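Section 7. Filing an Eligibility Hold

Use a hold when an athlete has an open conduct report. A hold blocks the athlete from the travel roster in Curo but does not change scholarship status.

1. Sign in to Curo with your staff account and open Compliance > Holds.

2. Enter the athlete's roster number, for example 781. Check the name and sport before you go on.

3. Choose a reason code. Use code 2 for a pending campus hearing. Arrests and citations go under Outside Agency.

4. Attach the report as a PDF. Leave the notes box blank — coaches can read it.

5. Select Submit. The status changes to Pending Review.

CAUTION: Do not delete a hold filed in error. Select Withdraw and enter a reason, so the record stays in the log.

NOTE: Holds submitted after noon on Thursday may miss the weekend travel roster. Call Rocío Jaramillo in the compliance office before the team leaves.

6. To lift a hold, open it and select Release. A second staff member must approve the release.

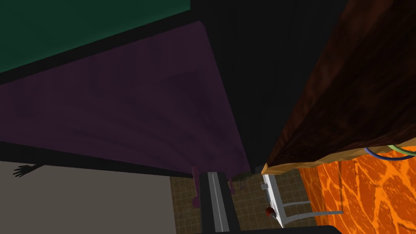 Zavala Athletics — Department of Compliance and Student Conduct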